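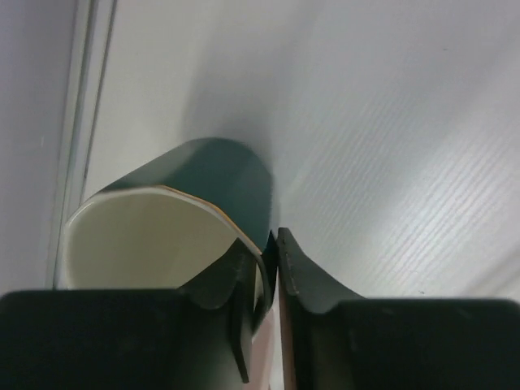 Faut-il avoir une formation en céramique ou en vente pour postuler ?
Aucun diplôme n'est demandé. Il faut aimer manipuler de la vaisselle toute la journée, avoir les mains sûres et savoir écrire une fiche lisible en français.

Bonjour ! Moi c'est Hanne Egilsson, je tiens Thoroddsen, un dépôt de vaisselle dépareillée où les cafés, les gîtes et les particuliers viennent chercher des tasses à l'unité. On a commencé petit (une étagère dans un couloir, pour tout dire) et maintenant on déborde. Je cherche donc une personne pour le tri et la mise au propre des tasses, mugs et gobelets, à mi-temps pour démarrer, et j'aimerais vraiment que ce soit quelqu'un qui reste.

Le stock du moment, c'est 330 pièces à anse, sans compter les gobelets. Là-dessus, 243 ont déjà leur fiche et leur étiquette. Le reste attend dans les caisses de la réserve Prerness, juste derrière l'atelier, et ça me regarde de travers chaque matin quand j'ouvre.

Ce que vous ferez, concrètement

Vous sortez une caisse, vous posez les pièces sur la table blanche, vous passez tout à l'eau tiède et au savon doux, puis direction l'égouttoir en fil métallique. On trie ensuite par matière et par teinte. Les céramiques d'un côté, le métal et le plastique de l'autre, parce que les clients qui cherchent du grès n'ont pas envie de fouiller au milieu des timbales de pique-nique ! 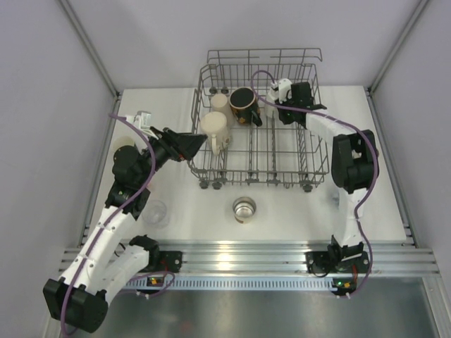

Mugs sur l'égouttoir, petit gobelet métallique et gobelet transparent sur la table.

Une fois la pièce essuyée, on l'examine. Le bord d'abord, avec le doigt, tout doucement (une ébréchure se sent souvent mieux qu'elle ne se voit). Puis l'attache de l'anse, puis l'intérieur : traces de cuillère, taches de thé, craquelures de l'émail. On fait sonner la céramique d'une pichenette. Si le son est mat, on met de côté et on en parle ensemble, je ne jette rien toute seule et vous non plus.

Et puis il y a les dessous, ma partie préférée. Je suis incapable de boire un café chez des amis sans retourner la tasse, mes enfants ont honte. Chez nous, tout ce qui est inscrit ou dessiné sur la base se recopie sur la fiche, même quand c'est à moitié effacé. On note aussi la forme : ronde, octogonale, évasée, droite. Si vous ne savez pas, vous mettez un point d'interrogation et vous passez à la suivante, c'est parfaitement accepté.

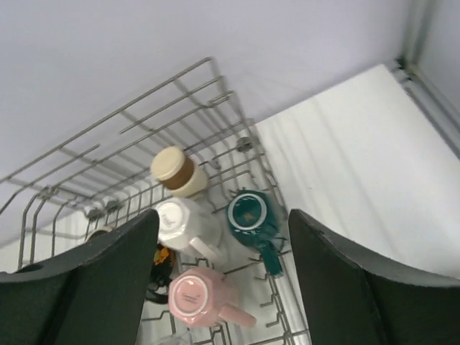
À l'égouttoir, bases vers le haut : mugs octogonaux blanc et rose, mug bleu canard.

Les couleurs, parlons-en. J'ai une liste de noms maison que je vous donnerai le premier jour, pour éviter que le même vert s'appelle « sapin » le mardi et « bouteille » le reste de la semaine. Crème et ivoire sont deux cases différentes. Beige, c'est encore autre chose. On regarde toujours à la lumière du jour, près de la fenêtre, et jamais sous le néon de la réserve. L'intérieur compte autant que l'extérieur : un client de gîte m'a renvoyé tout un lot l'hiver dernier à cause de ça, et il avait raison, la fiche ne disait rien de l'intérieur.

Les fiches se saisissent dans Plusteck, notre petit logiciel d'inventaire. Il est un peu capricieux avec les accents mais on s'y fait en une matinée. Il faudra aussi préparer les commandes : papier de soie, carton, calage, étiquette, et dépôt au point Dradden avant 16 h 30. La prochaine grosse commande, c'est 77 mugs pour un salon de thé qui veut absolument que deux voisins de table n'aient jamais le même. J'adore l'idée, mais il va falloir les choisir un par un !
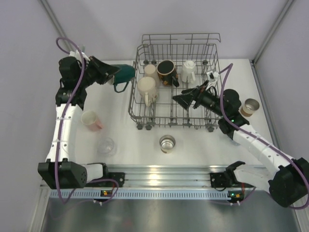

Tri à la table : mugs crème, brun à motif, blanc et bleu canard, gobelet beige.

Le profil que j'imagine

Quelqu'un de calme avec les objets fragiles et pas trop calme avec le reste, parce qu'on discute beaucoup. Vous pouvez avoir 20 ans ou 60, venir de la restauration, de la brocante, d'une médiathèque, de rien du tout. J'ai besoin que vous puissiez rester debout une bonne partie de la matinée et soulever une caisse à deux. Un œil pour les nuances aide beaucoup. Si vous distinguez mal certaines couleurs, écrivez-moi quand même, il y a de quoi s'occuper avec les emballages et les mesures.

Les conditions

Contrat de six mois, 20 heures par semaine, le matin, du lundi au vendredi. Prise de poste en décembre, avant la cohue des cadeaux. Salaire au SMIC horaire plus une prime de fin d'année. Tablier fourni, chaussures fermées obligatoires (la faïence sur les orteils, je vous le déconseille). La casse n'est jamais retenue sur la paie. Tout le monde casse, moi la première. Café et thé à volonté, dans le mug de votre choix tant qu'il n'est pas étiqueté.

Pour postuler

Envoyez-moi quelques lignes par la page contact de Thoroddsen, avec vos disponibilités et un numéro où vous joindre. Pas besoin de lettre en bonne et due forme. Ajoutez plutôt la description d'une tasse que vous avez chez vous, en cinq lignes maximum, comme si je devais la retrouver au milieu des autres : la couleur dehors et dedans, la forme, l'anse, ce qu'il y a dessous. Je lis tout et je réponds à tout le monde, en général le soir.

Les rencontres se font à l'atelier, le mardi matin à partir de 9 heures. Comptez une heure, dont une demi-heure à trier une vraie caisse avec moi. La sonnette ne marche plus, frappez fort.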